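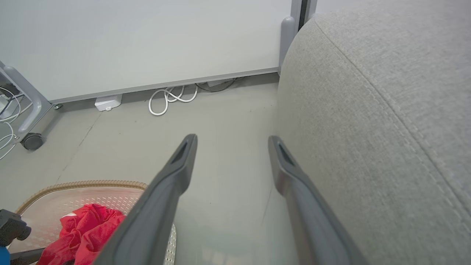
Light gray woven upholstery with a curved raised seam, beside a white panel with gray metal trim, with a basket on the floor.

FOR IMMEDIATE RELEASE
March 13, 2024

Dudek Opens Its Tandier Living Room Studio to Neighbors, Renters and Anybody Who Has Ever Run Out of Places to Put Things

TANDIER – Dudek, the family-run home furnishings store on Ferneo Street, is happy to announce the opening of the Tandier Living Room Studio, a 700-square-foot space on the store's upper floor where people can come in, sit down for as long as they like and try out different ways of setting up the room they spend most of their evenings in.

The idea came up last October, when we asked our customers what they found hardest about furnishing a home. We had expected to hear about colors, or maybe prices. What we got instead were 299 replies, many of them several pages long (we read every one, and we thank you for them), and the subject that came up again and again was floor space. People wanted to know how to fit a comfortable seat into a room that also has to be an office, a playroom or a place to fold the wash. They wanted to know where the blankets go. Quite a few of them wanted to know where everything goes.

So the studio has been arranged the way real rooms are used. There is soft, generously rounded seating in pale, heathered fabrics that are easy to live with, and there are baskets that can sit on the floor within arm's reach, for the magazines and toys and half-finished knitting that collect around any good sofa. There are also stands on wheels and large white panels, so that a corner can be turned into a spot for homework or a video call and then opened up again before supper. Visitors are welcome to push things around. We would be a little disappointed if you didn't!

Much of the seating on display belongs to the new Dritusance collection, which Dudek is carrying for the first time this spring. The collection includes armchairs, ottomans and sofas in 6 fabrics, and every piece can be ordered in a shorter width for apartments and older houses with narrow front rooms. Ottomans start at $299, and a full sofa in the standard width is $1,622, with delivery inside Tandier included. Fabric swatches are free to take home, and we do encourage you to look at them in the evening with your own lamps on before you make up your mind.

The studio will also host a free tidying hour every Saturday morning. Bring a few measurements and a snapshot or two of the room that is giving you trouble, and a member of our staff will sit with you, pour you a cup of coffee and help you work out a layout using the furniture on the floor. There is no need to buy anything, and you don't have to clean up before you take the pictures.

The Tandier Living Room Studio is open during regular store hours, and there is an elevator just inside the Ferneo Street entrance. Places for the Saturday hour can be reserved at the front counter.

About Dudek
Dudek sells furniture, baskets, lamps and household textiles from its store in Tandier, and runs its own upholstery repair workshop in the same building. Press questions and requests for fabric samples may be left at the front counter or sent by mail to Dudek, Ferneo Street, Tandier.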